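Stability of a Hand Cream Base under Warm Storage

Project report, Dace Avotiņš

3. Method
The base was an oil-in-water emulsion with 4 percent glycerin. Each batch weighed 125 g and was mixed at 3000 rpm until uniform. Samples were stored in closed jars for 19 days in July. Viscosity was read at the start and end of storage.

4. Results
The Jenden emulsifier gave the smaller drop in viscosity. The Mirani batch showed a thin oil layer at the surface and was not tested on skin. The pH of both batches stayed within the target range.

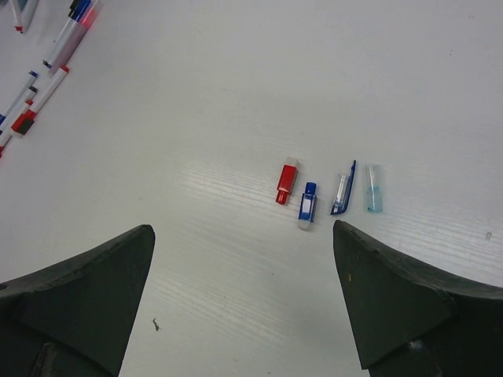
Figure 2. Small cap-like pieces in a row on a white tabletop.

5. Further work
Repeat with a preservative and a longer storage period.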